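Home Tickets Knowledge Base Donor Services Contact
Search tickets Enter keyword or ticket no. Go
Print this ticket E-mail this ticket

Ticket 2482: Online gifts recorded twice in donor ledger
Product: Akbulut donation form, Osus ledger
Reported by: Hunport Veterans Relief Fund
Assigned to: Erdal Güler
Priority: High
Status: Open, fix applied, monitoring

Report
The ledger shows 1,915 gifts for February. The card processor shows 1,886. Difference is 29. Two donors have called about getting a second receipt for one gift. Neither card was charged twice.

08:40
Exported both lists and matched on transaction number. All 29 extra rows share a transaction number with an earlier row. Amounts match. Timestamps differ by less than a minute in every case.

09:15
Checked the form log. When the ledger is slow to answer, the form sends the gift record again after 30 seconds. The ledger accepts the second copy as a new gift and queues a receipt.

10:05
Ruled out donors pressing the button twice. That would create a new transaction number, and there are none.

11:20
Reproduced on the Makness test server with a forced delay of 40 seconds. One test gift, two rows, two receipts. With the delay at 20 seconds, one row.

13:30
Changed ledger import to reject any row with a transaction number already on file. Repeated the 40-second test. Second copy rejected, one receipt. Moved the change to the live server at 14:10.

14:25
Marked the 29 rows as void. Did not delete them; the auditor needs the row numbers to stay continuous. Monthly total is down $940 and now agrees with the processor.

Attachments (2)
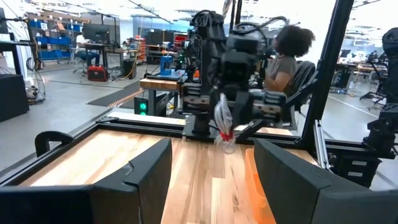
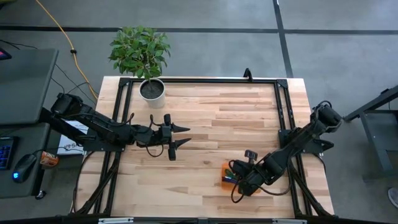 15:00
Receipts already sent can't be recalled. Hunport office has the list of affected donors and will mail a correction letter. Year-end statements read from the ledger and skip void rows, so no change needed there.

Still open
Retry interval on the form is unchanged. Would like it at 90 seconds, pending an answer from Akbulut support. January has not been checked for the same fault. Next review Wednesday.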